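Urholm Open Declines Electronic Line Calling for a Further Year

Tournament keeps line judges on every court, questions the numbers behind the sales pitch

URHOLM, November. The Urholm Open will again use human line judges on all 9 of its match courts next season. It has turned down a proposal from Wulanex to move the whole event to automated line calling. A shorter trial offered by Skelisia, covering the two show courts only, has also been refused in its present form.

The decision follows a review that ran through the summer and into the fall. Tournament director Dirk Verhoeven, who led it, said he had gone in expecting to sign.

"I had the pen out, more or less," said Verhoeven. "Everyone in tennis talks as if this is settled and the only thing left to pick is the supplier. Then I asked for the test results from courts like ours, and what came back was a brochure. I asked again and got a longer brochure."

The Urholm Open is played on outdoor clay. That matters more than most of the sales material allowed for. On clay the ball leaves a mark, and for as long as the event has existed a player with a doubt has been able to stop, point, and have the chair umpire climb down and look. The review wanted to know what happens when the mark says one thing and the system says another. Both firms said the system should be followed. Neither one could tell the tournament how often the two disagree on a court that has been swept between sets, watered in the morning and baked until six in the evening.

The lines are a further question. At Urholm they are plastic tape, nailed down, and they lift. The ground crew knocks them back in most mornings and at times between matches. A system set up on the first day of qualifying has a fixed idea of where the baseline is. By the second week the baseline has sometimes moved by the width of a nail head, and the tournament could find nothing in either proposal about who would check this, when, or with what.

"They told me the error is smaller than the fuzz on the ball," Verhoeven said. "Fine. Measured where? Indoors, on a hard court, with the lines painted on. I don't doubt that number. I doubt that it's my number."

Cost was looked at as well, although the tournament wishes to make clear that it did not decide the matter. The first Wulanex quote left out cabling, the overnight storage of equipment, and the standby crew that the contract would have required on site from the first match to the last. Once these were added, the saving on officials that had been promised on page one was gone. Court 7, which seats 400, and Court 8, which seats 500, would both have lost a row of places to masts. Tickets for those rows are among the cheapest at the event, and they are usually the first to sell.

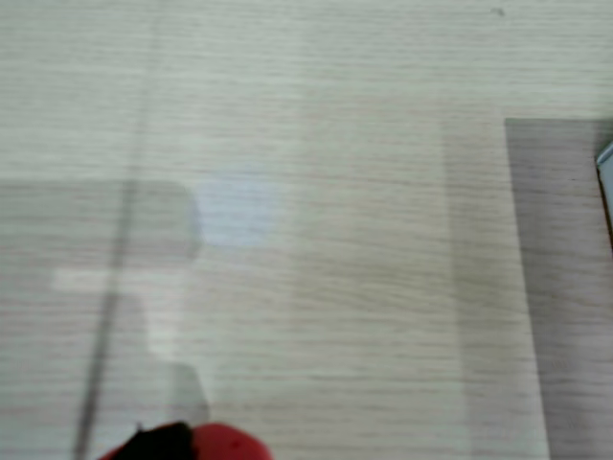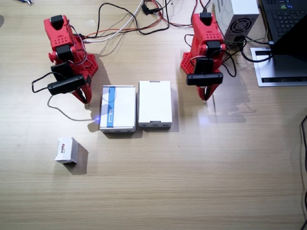
The light wood tabletop appears in both pictures; the two red robot arms are in the second.

The review also heard from players. Views were mixed, and the tournament does not claim otherwise. Several of those who compete mainly on hard courts said they would be glad never to argue with a line judge again. Others, among them a number of clay court regulars, said they trust the mark and would want to keep the right to see it. One doubles pair asked for the automated system in singles and the old way in doubles. When asked why, they said they enjoy the arguments.

Line judges were consulted too. Readers may think their answer easy to guess, and it was, so the tournament gave it little weight. What did carry weight was the matter of where chair umpires come from. Nearly everyone who has sat in the chair at Urholm began by standing at the back of a court calling a service line. If the bottom step of that ladder is taken away, the sport will need some other way of finding umpires. The review asked both firms and two neighboring tournaments what that other way might be. It received one reply, which proposed an online course.

The Skelisia offer was the more modest of the two, and the tournament thanks the company for its patience. Its difficulty lay in the terms. Skelisia would have run the trial, gathered the data, judged the results and published the findings. Urholm asked for the raw calls to be handed to an outside reader, and suggested the engineering office Mulder, which already inspects the stands and has no stake in the outcome. Skelisia said the raw calls were a trade matter. Talks ended there, though the door has been left open.

"If it works as well as they say, letting someone else look costs them nothing," said Verhoeven. "I'd say the same to a player who told me his serve was in and then scuffed out the mark."

The tournament accepts that its own record is not perfect. Last season's event saw two calls in the main draw that were plainly wrong and could not be put right, one of them at set point in a quarterfinal. The umpire went to the wrong mark. No machine would have made that mistake, and the player who lost the point has been told so in writing. From next season chair umpires will be asked to confirm the mark with the nearest line judge before ruling, and players will be allowed to walk up to the mark on their own side of the net while this is done. It is a small change. The tournament expects it to slow play a little and is prepared to put up with that.

Other changes for next season:

Line judges will rotate every 45 minutes in place of every hour, with shade and water at each changeover point.

Court tapes will be checked before the first match of the day and again after the midday break, and the check will be written down.

The officials' fee goes up for the first time in several years. A travel fund of 1000 euros has been set aside for first-year line judges who live outside the region.

A written log of all disputed calls will be kept on every court and released after the final. The log will show the call, the ruling and whether the mark was inspected. The tournament is aware that this will make its mistakes easier to find. It would like to see suppliers of line calling systems publish the same thing.

The position will be looked at again after next year's event. Any company wishing to take part is invited to bring results from outdoor clay, taken over a full week or longer, with the weather noted and with the cases where the system and the mark did not match left in. Results from other surfaces will be read but are unlikely to help.

Verhoeven said he has no objection to the idea as such and expects that line judges will be gone from Urholm one day. "Maybe quite soon. But I've been sold a scoreboard that couldn't show a tiebreak and an app that sent people to the wrong parking lot. I'd like to see this one work before I pay for it."

Entries for line judge positions are open now and close at the end of the winter. Applicants need to be 16 or over on the first day of qualifying. Experience is welcome but is not required, and training is given over two weekends in spring at the club. Those who worked last season do not need to apply again but should confirm their dates with the officials' desk.

About the Urholm Open

The Urholm Open is an outdoor clay court tournament with men's and women's singles and doubles, played each summer over two weeks, qualifying included. Day tickets are sold at the gate and in advance through the club office.

Media contact

Press desk, Urholm Open. Requests for interviews with Dirk Verhoeven should be made through the press desk and should state the subject. The full text of the review is available on request, with the prices quoted by suppliers removed at their wish.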